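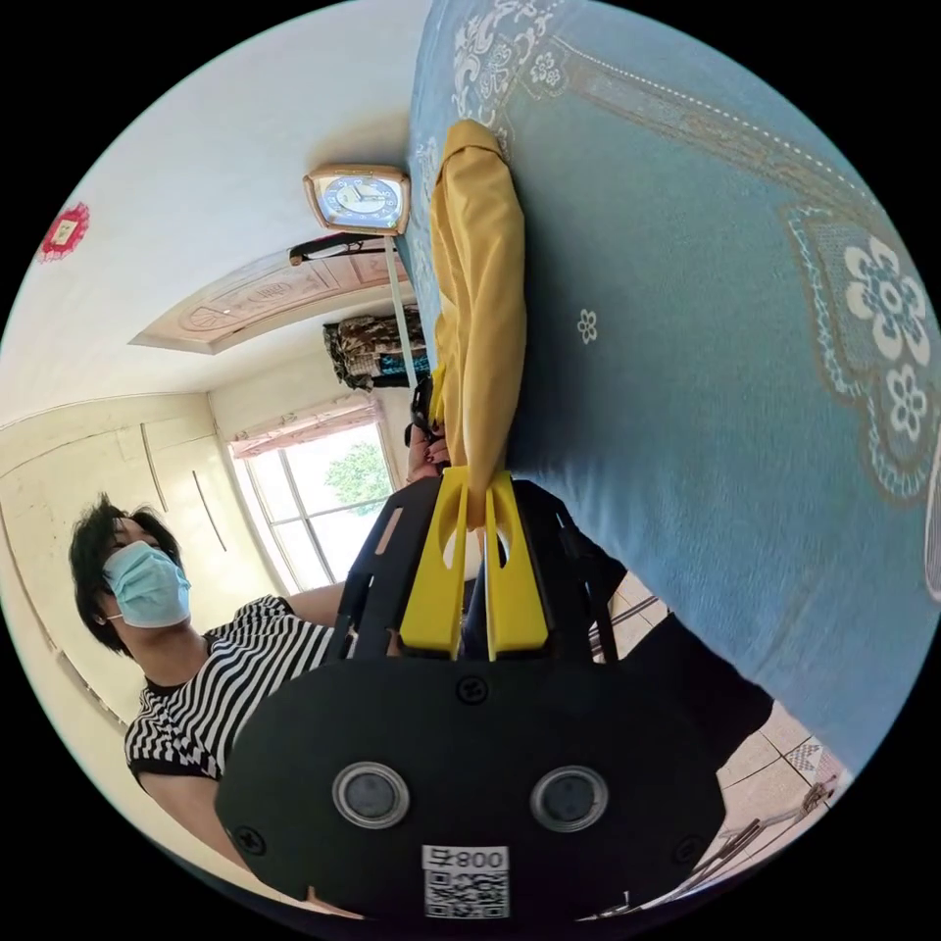 Folding practice on the blue bedspread, with the yellow cloth in the gripper's fingers.

About Jandier

Jandier is a small company that teaches robots how to do housework, and we do our teaching at home. We mean that quite literally. Our people pick up a hand-held gripper, walk over to a bed or a kitchen counter or a heap of clean laundry, and do the job the way they would on any other day, only with two chunky fingers in place of ten ordinary ones. The recordings from those sessions go to our software team, who use them to train robot arms to do the same thing.

We started with 29 chores on a handwritten list, most of them to do with cloth. Cloth is still what we love best! A cup stays a cup whichever way you turn it, but a towel or a scarf has a new shape every time you let go of it, and we have spent more happy afternoons than we can say arguing over the best corner to grab first. These days the list has grown to 258 chores (yes, "matching socks" is on there, and yes, it is harder than it looks), and the work is split between two projects. Pumer covers laundry, bedding and anything else that flops. Curaten covers kitchens, shelves and tidying up.

Our open days

We held our first open day in January 2019, expecting a handful of neighbors and a quiet sort of morning, and 75 people came through the door. We ran out of coffee before lunch. It was such a good day that we have kept the habit, and we now open up every March to anyone who would like to see what we do and have a try at it.

A visit takes the better part of an hour. You will watch one of our team work through a folding task with the gripper, and then it will be your turn, with as much or as little help as you want. Most visitors squeeze too late and miss the cloth altogether the first few times, and then something clicks and they don't want to hand the gripper back. Children are very welcome, and they tend to be better at it than their parents. After that we all move over to the robot arm, which does its own folding at its own pace, so please bring a little patience.

Groups from schools and clubs can come at other times of year too. Our friends at Omerović, who make the arms we use, often send somebody along to answer the questions about motors and joints that we can't. Write to us through the contact page and tell us how many you are, and we'll find you a date.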